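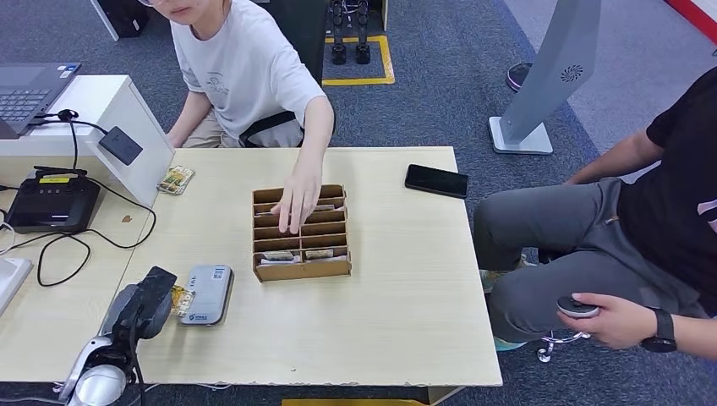 Ein **Fächerkarton** (auch *Stegkarton* oder *Sortierkarton*) ist ein offener oder verschließbarer Behälter aus Pappe, dessen Innenraum durch Zwischenwände in kleinere Abteile gegliedert ist. Er dient zum Trennen, Ordnen und Bereitstellen kleiner Gegenstände, etwa einzeln verpackter Süßwaren, Teebeutel, Schrauben oder Büromaterial.

## Aufbau

Der Fächerkarton besteht aus einem Außenkorpus und einem Einsatz. Der Einsatz, in der Verpackungstechnik *Gefache* genannt, wird meist aus geschlitzten Pappstreifen gebildet, die rechtwinklig ineinandergesteckt werden. Klebstoff ist dafür nicht nötig. Bei flachen Ausführungen für den Tischgebrauch ist eine Einteilung mit einem durchgehenden Mittelsteg und mehreren Querstegen verbreitet, wodurch zwei Reihen schmaler Fächer entstehen.

Die Fachbreite richtet sich nach dem Inhalt. Für Riegel und Bonbons in Folienverpackung müssen die Stege so weit auseinanderstehen, dass die Finger zwischen sie greifen können. Zu hohe Stege erschweren die Entnahme, zu niedrige lassen flache Päckchen in das Nachbarfach rutschen.

## Material

Üblich sind Vollpappe und einwellige Wellpappe. Unbehandelte Pappe ist hellbraun und nimmt Feuchtigkeit auf, weshalb sie für unverpackte Lebensmittel nur eingeschränkt in Frage kommt. Für Süßwaren in eigener Umhüllung gilt diese Einschränkung in der Regel nicht. Bedruckte oder gestrichene Oberflächen finden sich vor allem im Verkauf.

## Verwendung

Im Haushalt werden Fächerkartons zum Sortieren von Vorräten, Nähzubehör und Kabeln benutzt, in Büros häufig für Snacks und Kaffeezubehör. Beim Einsortieren sind zwei Verfahren gebräuchlich:

- **Sortenreine Belegung:** Jedes Fach nimmt nur eine Sorte auf. Der Bestand ist schnell zu überblicken.
- **Gemischte Belegung:** Jedes Fach enthält eine Zusammenstellung, zum Beispiel eine Portion je Person.

Flache Päckchen werden gelegt oder hochkant gestellt. Die stehende Anordnung nutzt den Raum besser aus, setzt aber ein weitgehend gefülltes Fach voraus. In halb leeren Fächern kippen die Päckchen um.

## Herstellung in Dorholm

In Dorholm fertigte die Kartonagenfabrik Bhatt ab Mai 1962 Fächerkartons für den Süßwarenhandel. Das Modell *Tristhorpe* wurde in 3 Größen angeboten und flach geliefert. Die Werksliste verzeichnet für das erste Jahr 3.915 Stück, davon 486 mit Deckel. Der Zuschnitt ging auf einen Entwurf von Themba Buthelezi zurück, den Nanami Hayashi später um einen herausnehmbaren Mittelsteg ergänzte.

## Entsorgung

Unbeschichtete Fächerkartons gehören in das Altpapier. Klebeband und Folienreste sollten vorher entfernt werden. Stark mit Fett verschmutzte Pappe wird über den Restmüll entsorgt.

## Siehe auch

- Gefache
- Setzkasten
- Wellpappe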